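Lamutley tabletop handling project
Progress report to the Hashmi Fund, September
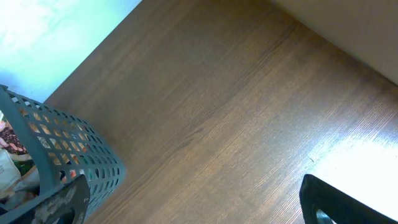
Wrist camera view during collection, with a gray-green perforated basket beside the left finger.

Summary
Collection at the Ustavar site is on schedule. We committed to 200 demonstrations by the end of this period and have recorded all of them. After review, 23 were set aside, mostly for dropped frames or an operator stopping partway through. These will be re-recorded next month at no added cost.

Work done
Operators guide the arm by hand controller through short household tasks on tables and countertops. Both fingers stay in the wrist view, so the learning system can relate their position to whatever is near them. Glare on the tabletops remains a problem in the afternoon. We have kept a share of those recordings in the set and moved the other sessions to before 11 a.m.

Labelling
Fledument has labelled the first 100 demonstrations. Borislav Nikolaidis checked the labels and sent back two batches where the start of the grasp was marked too early. The corrected files have arrived.

Budget
Spending is in line with the plan. The replacement finger pads were charged to the maintenance line.

Next period
Re-record the rejected demonstrations, finish labelling and begin the first training run. We ask the Fund to confirm the colour calibration purchase before then.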